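Chapter 7
Planning the Purchase of a Robot Cell

Before you read
List the last piece of equipment your shop or school bought. Write down what it cost on the purchase order, then everything that had to be bought afterward to make it work. Keep the list. You will use it again in Section 7.4.

Key terms
landed cost, payload, end-of-arm tooling, part family, cycle time, spares allowance, acceptance test

When the Avholm plant decided to automate its parts sorting bench, the first budget had one line on it: the robot arm. Toivo Rissanen, the plant engineer, had a quote in hand and a space cleared on the floor. By the time the cell passed its acceptance test, the budget had grown to 12 lines, and the arm was less than half of the total.

Nothing had gone wrong at Avholm. The arm arrived when promised and did what the supplier said it would do. The first budget simply left out most of what a robot needs before it can pick up a part and put it somewhere else. This chapter shows how to build the longer budget at the start, when changes are still cheap.

7.1 Start with the work

Many buyers begin with a catalog. They compare reach, payload and price, choose an arm, and then look for jobs to give it. A better order is to begin at the bench. Collect the parts the cell will handle and sort them into part families. A part family is a group of parts that can be gripped the same way, with the same fingers and the same force.

For each family, record the following:

Weight of the heaviest part
Widest and narrowest points where the part can be gripped
Surface (smooth, perforated, threaded, sleeved)
How the part is presented (flat on the bench, in a tray, in a fixture)
Damage limits, such as terminals or leads that must not be pressed

The weight goes into the payload calculation along with the weight of the gripper itself. New planners often forget the second number. A gripper with its mounting brackets, wrist camera and cable can use up a large share of what a small arm is able to lift.

The narrowest and widest grip points set the stroke of the gripper. If one family needs a wide opening and another needs fine fingertips, you must budget for two sets of fingers or for a tool changer. Finger sets cost less, but someone has to stop the cell to swap them. Multiply the time per swap by the number of swaps in a shift before you decide.

7.2 Mixed parts cost more

A cell that handles one part all day is the easiest kind to price. Service depots, kitting benches and repair shops seldom have that kind of work. On one bench there may be a power supply in a perforated metal case, a brass gate valve with a red handwheel, a curved white bracket, and a blue tray of capacitors.

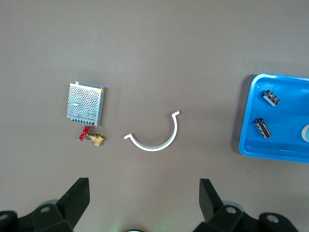

Each added family brings costs in three places: tooling, programming and testing. Tooling is usually quoted. Programming and testing often are not, and they are the lines most likely to run over. Ask each supplier to state how many part families the quoted price covers and what one more would cost.

At Avholm, two suppliers were invited to quote. Zaltidton offered a lower price for the arm and charged for each part family after the first. Chaudhry offered a higher price that included setup for all the families on the list. Rissanen put both quotes on the same worksheet, using the real part list, and the order of the two was reversed.

7.3 Small lines that belong in the budget

The Avholm worksheet included a spare set of fingers at $330 and a license for Prustimix, the cell's scheduling software, at $3,036 a year. Neither would have changed the decision to buy. Both had been missing from the first budget, and the license has to be paid again every year the cell is in use.

Keep one-time costs and yearly costs in separate columns. A manager who approves the first column has not approved the second.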